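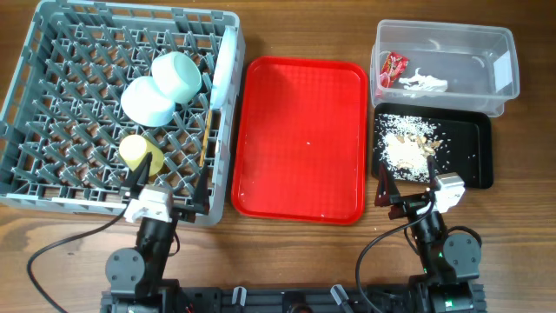
From: Birger Amundsen
To: Olludberg Football Club members list
Subject: Re: Youth coach licence and the winter pitch question

Hello all,

I answer to the message from Ekström below, and I ask your patience with my English, which is better when I speak slowly.

> I have read the minutes and I am still not clear why we want to appoint
> a coach from outside for the under-fifteens when we have two people in
> the club who know the boys already. Zudville did the same thing last
> year and they finished second from the bottom. Also the minutes say
> nothing about the winter pitch. Are we going to train at Kovov again or
> not? My son needs to know because of the bus.
>
> Ekström

First the coach. It is correct that we have two people inside the club who know the boys, and I have respect for both of them. But the league has changed the rule for the centre programme, and from October every team in the upper group must have a coach with the second licence on the bench. Neither of our two has this licence today. One of them has started the course and can finish it in spring. The other has told me that he does not want to take it, and he has his work and his family, so I did not ask a second time.

If we go into the season without a licensed coach we are moved to the lower group. I telephoned the league office to be certain that I understood this correctly, and I was told that there is no exception for clubs of our size. So the person from outside would come for one season only. Our own coach would be assistant during this time and would take over when the course is finished. I should have written this in the minutes in a more clear way.

About Zudville I would like to say something different from Ekström. I have watched them four times last season, two of these against us. They lost their goalkeeper before the first match and their best midfielder moved to another school. I do not believe that any coach could have done much with this. In the second half of the season their defending was better organised than ours, and we saw this ourselves in the return match, when we had the ball for long periods and made almost no chance to score. I was on the touchline and I remember it with no pleasure.

Now the winter pitch. Kovov have offered us the artificial pitch again, the same evening hour as before, from 6:30 to 8:00. The price for the whole winter is 2083 dollars. Last winter we paid 1749 dollars. They explain the increase with the floodlights, which were repaired. I have asked if we can share the pitch with their girls' team and pay less, and they are thinking about it. With half of a pitch we can do passing and small games but not the corner kicks and not the long balls, and it is exactly the corner kicks where we gave away so many goals.

The other possibility is the school hall. It costs us nothing but the floor is hard, and two of the boys had problems with the knees after the last time. I would use the hall only for the weeks when there is too much snow on the road to Kovov.

For the bus: there are 40 seats, and it was never full last winter. It leaves from the clubhouse at 5:45 and the trip takes 35 minutes when the road is clear. If the sharing is agreed then the hour can move, so please do not promise anything to grandparents yet. I will write to the list the same day I get the answer.

Some smaller matters which came to me by telephone:

The grey training jackets are not lost. They are in the storage room behind the nets, and I have the key.

The parents who asked about playing time: I think it is better to discuss this with the coach and not on the list. For my part, I have the opinion that at this age every boy who comes to training should play at least one half, also in the matches which we want very much to win. I know that not everybody agrees. In the match against Zudville we kept the same eleven players until the end, they were tired, and the goal came in the last minutes from the left side, where our back had no more strength to run.

The new match balls have arrived and they are one size too large for the under-elevens. I am sending these back. Until then the younger group uses the old ones.

Ekström, if I have misunderstood your question about the coach, please write again, or telephone me after supper. I would also be glad to know if your son is still willing to try as goalkeeper. He did well there in the practice match and we have only one.

With friendly greetings,
Birger Amundsen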